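Maintenance and Setup of a Pair of Hand-Held Grippers for Cloth Folding
Student project report
Joana Esteves
June 12, 2024

1. Scope

The project covered one pair of hand-held parallel grippers, referred to below as L and R, over a single term. The work consisted of bringing both units to a known mechanical state, writing a setup procedure that a new operator can follow, and keeping a service log. Software for the recorded data was handled in a separate project (Drestetti) and is mentioned only where it affected the hardware.

The grippers were built by an earlier student group under the name Ploltedine. They were handed over with a parts list, one assembly drawing and no service history. The drawing shows revision 2 of the jaw carrier. Both units turned out on disassembly to have revision 3, with the slot moved toward the tip. All dimensions in this report refer to revision 3.

2. Condition on receipt

Unit L closed fully but needed more force than unit R over the last part of the stroke. Unit R closed easily and had visible side play at the jaw. The housings were sound on both. One housing screw on R had been replaced with a longer one, and its end was touching the cable run inside. There was no damage to the insulation. The screw was replaced with the correct length and the cable was moved to the other side of the boss.

The return springs were taken out and compared. The spring from L had taken a permanent set. Both were replaced so that the two units would have the same feel in the hand. Operators notice a mismatch here quickly and start to compensate with the wrist, which shows up later as uneven cloth edges.

3. Cleaning and lubrication

The slides were packed with lint. Most of it had entered through the opening behind the jaw and mixed with the old grease into a gray paste. The paste was removed with a nylon brush and isopropyl alcohol. Metal brushes should not be used on the carrier.

A dry lubricant was applied to the slides in place of grease. Grease was tried again on unit R for comparison, and lint had built up visibly after 64 folds. The dry lubricant was still clean at the same point. It does have to be renewed more often, and the interval was set at 300 folds.

The jaw pads are cleaned with a damp cloth only. Alcohol makes the pad surface hard and shiny and the grip on thin cotton suffers.

4. Jaw alignment

Alignment was the largest part of the work. The procedure is as follows.

Clamp the housing in the fixture with the jaw facing up.
Loosen both carrier screws a quarter turn.
Close the jaw on a strip of plain paper.
Pull the strip from the left side, then from the right side. Resistance should be the same.
Shift the carrier toward the side with less resistance and repeat.
Tighten the screws in two passes, alternating.
Repeat the paper test. Tightening moves the carrier slightly, so the first attempt is often lost.

Unit L was in alignment after two attempts. Unit R needed five, and the cause was a burr on the edge of the carrier slot. After the burr was filed down the side play was also reduced, although it did not disappear. A thin washer was added under the carrier. This is a workaround and is marked as such in the log.

5. Functional check with cloth

Paper does not stretch or bunch, so a unit that passes the strip test can still perform badly on a garment. A second check was added with a T-shirt on a made bed. A bed is a harder surface than a table for this purpose. The mattress gives under the jaws, the sheet can be picked up together with the garment, and the operator has to approach at a lower angle.

The check has two parts. First, both lower corners are gripped and the edge is pulled straight. The edge should stay straight while the operator holds still, and neither corner should creep out of the pads. Second, the corners are released together, and the operator looks for cloth that stays hooked on a jaw.

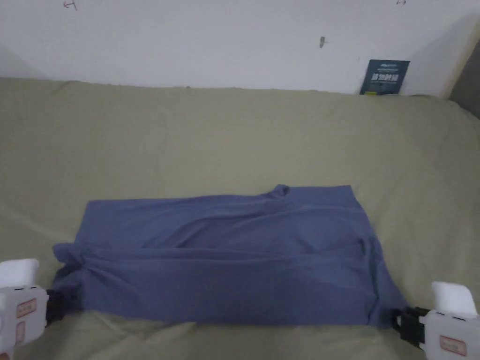 Creep was the more common fault. It was nearly always traced to a dirty pad, and twice to a carrier screw that had worked loose. Hooking occurred only on unit R and only before the burr was removed. A gathered corner is not counted as a fault in this check, as long as the edge between the jaws can be kept taut. Gathering depends mainly on how much cloth the operator takes in before closing, and it is covered in the operator notes.

Picking up the sheet is counted as a setup fault. The jaw tips were originally square. A small chamfer on the lower tip let the jaw slide under the garment with less digging into the bedding.

6. Service log

The log was kept in Rireo, with one line per intervention: unit, fold count, symptom, action, initials. The combined count at the end of the term was 1,154 folds. Entries made without a fold count proved useless for setting intervals - these were mostly from the first weeks - and they have been left out of the evaluation.

7. Open points

The washer on unit R should be replaced by a properly fitted carrier. A drawing has been sent to Sæther for a quote, and delivery is expected in August.

The assembly drawing has to be updated to revision 3.

The cable strain relief at the rear of both housings was inspected but not changed. It is adequate for bench use. On unit L the outer jacket has begun to whiten at the bend, and it should be looked at whenever the lubricant is renewed.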